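Search this site Enter keyword Go

The Small Museum at the End of the Sanetti Line

Last updated: March

The train to Sanetti is slow, and most people leave it two stops before the end, where the beach is. If you stay in your seat, you arrive at a yellow station with one platform, and from there it is a walk of 740 meters to the Verby Museum of Rail and River. I went on a rainy morning and I stayed until they closed the doors.

The museum tells how goods came down from the hills before there was a good road. First they traveled by flat boat on the river Baloyi, and later by a narrow railroad which followed the same valley. The railroad had 33 bridges, and the museum has a model of each one. The models were made at the same scale, so you can see how the valley becomes wider as you walk along the hall. 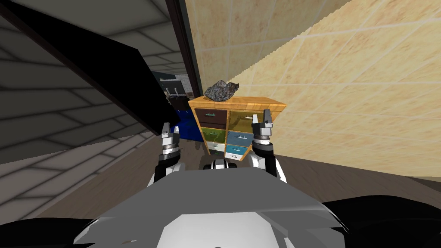
What to see first

I would begin with the locomotive, because school groups arrive at ten and then it is hard to come near. It is a small engine, painted dark green, and it worked at the Wundon quarry for most of its life. Visitors may climb into the cab and pull the cord of the whistle, which makes a sound only on holidays.

After the engine comes the boat room. The long river boat in the middle was found in the mud below the old ferry landing, and it took four winters to dry the planks slowly enough. Beside it there is a book of tolls, open at a page where 636 sacks of flour are written in one very careful hand. I am fond of such papers, and I read it for a long time.

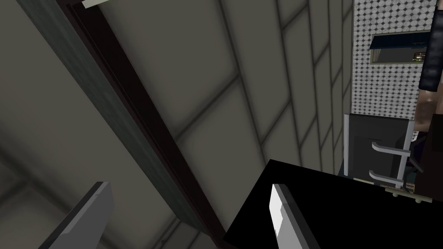

Looking up at the gray ceiling panels and the long beam.

The upper floor is about the people who worked on the line. There are lamps, tickets, a uniform coat with one button missing, and recordings of former workers. The recordings are not translated, but a printed sheet in English can be borrowed at the desk.

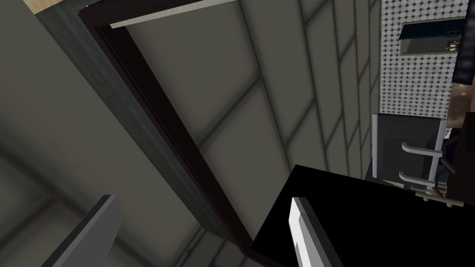 The old railroad had a strict idea of how a station should be built, and the museum explains this better than any book I know. Every stop received the same plan, with a waiting room, an office and a store for parcels. Travelers from the quarry came in with dust on their boots, so the company preferred surfaces that could be washed. Large tiles in gray-beige, with darker grout between them, like those on the wall behind the brown doorframe, suit that taste very well. The plans hang near the stairs, and children may color a copy of them.

Before you go

A ticket costs less than lunch at the beach, and it is good for the whole day. The café serves soup and a sweet bread with anise. The last train back leaves in the early evening, and the next one is in the morning, so please look at the timetable before you sit down to eat.

Related items
A Day on the Baloyi Ferry
Wundon: Walking the Quarry Path
Five Quiet Stops on the Sanetti Line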